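Miltine simulated kitchen pack: three weeks in

I bought the Miltine pack in January to gather practice runs for a learning system we're putting together at Akthorpe (small team, small budget, one very tired graphics card). You get a rendered kitchen, a robot to steer about in it and a recorder that saves every run with its camera views. So far I've kept 327 runs, and I'm fonder of it than I thought I'd be!

What the cameras give you

The wrist view is the one I care about most, and it varies wildly. Some moments are nearly all plain pale grey, with barely a finger tip at the left edge. Others are stuffed with detail – the oven front has a touchscreen with little food pictures on it, a fan symbol, a gold ring round the knob, and a wire rack showing through dark glass. I keep both sorts, as a learner has to cope with dull views too.

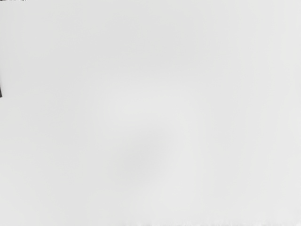
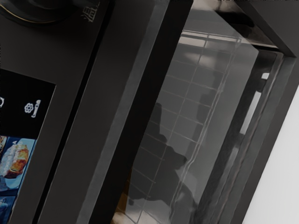

Steering and recording

Much nicer than the Adstead kit I used before. I had the hang of it after 20 practice goes, though fine turns of the wrist still feel a bit twitchy. Saving is one key. Deleting a bad run takes 2 menus and a pop-up, which drives me up the wall when I've fluffed four in a row.

Gripes

Loading is slow, and the labelling screen forgets my last task name every single time. I'd also like more say over the lighting.

Score: 4 out of 5. I'd buy it again, but wait for a sale.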